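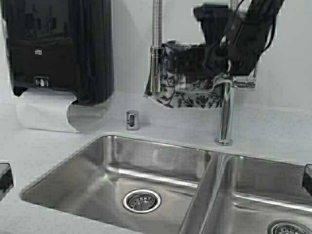 Cornusex Breakroom Roll Towel, White, Case of 8

A paper towel for the shared kitchen at work, where a great many hands get dried and very few people remember how to change the roll.

Cornusex is a plain white roll towel for wall dispensers, both the kind you pull and the kind you wave at. It has no embossed daisies and no scent. It comes off the roll in one piece, picks up water, and goes in the trash. We have sold it out of our Sakthorpe warehouse for long enough to have stopped trying to make it sound exciting, although Knut Wiegand in purchasing still gives it a go every February.

What you get

Rolls per case: 8
Length per roll: 200 feet
Color: white
Ply: one
Core: standard, with adapter plugs in the box
Price per case: $73, shipping included on the mainland

Will it fit my dispenser?

Probably. Open the cover and look at the two arms that hold the roll. If they end in round knobs, you need nothing. If they end in flat tabs, push one of the white plugs into each end of the core first. The plugs are in a small bag taped under the top flap of the case, and most of the calls we get about fit are from people who have already recycled the flap. We'll mail you another bag.

Some dispensers are keyed to one maker's rolls and will refuse all others. Check the inside of the cover for a notch guide, or send Inmaculada Carretero at our order desk a photo of the open unit. She answers by 4 p.m. on the day, except Wednesday, when she does inventory and is best left alone.

Loading a roll

Take out the old core. Yes, even if there are still three good feet on it. Set the new roll so the paper comes off the back and down, feed the end past the roller, and close the cover until it clicks. On a sensor model, wait for the first sheet to come out by itself before you put your hand anywhere near it. If the paper comes out in a long curl, that's the roll remembering its shape. It settles down once the outer layers are used up.
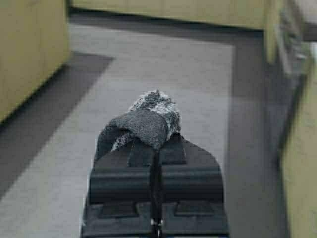 Paper or cloth?

We sell both, so we can afford to be fair. Cloth is better for counters, cabinet doors and the patch of floor in front of the sink, provided somebody takes it home and washes it. Paper is better for hands, and for anything you wouldn't want to meet again. Offices that tell us they're going all cloth usually reorder paper in the spring, and we say nothing.

What customers tell us

"It's a paper towel. Works." - Detlef Kröger

"Less lint on the glasses than the last brand. I would like the plugs to be a color other than white, as I keep losing them on a white counter." - Sieglinde Lindemann

Ordering

One case minimum. Orders over $2000 go by pallet, so please tell us if you have stairs.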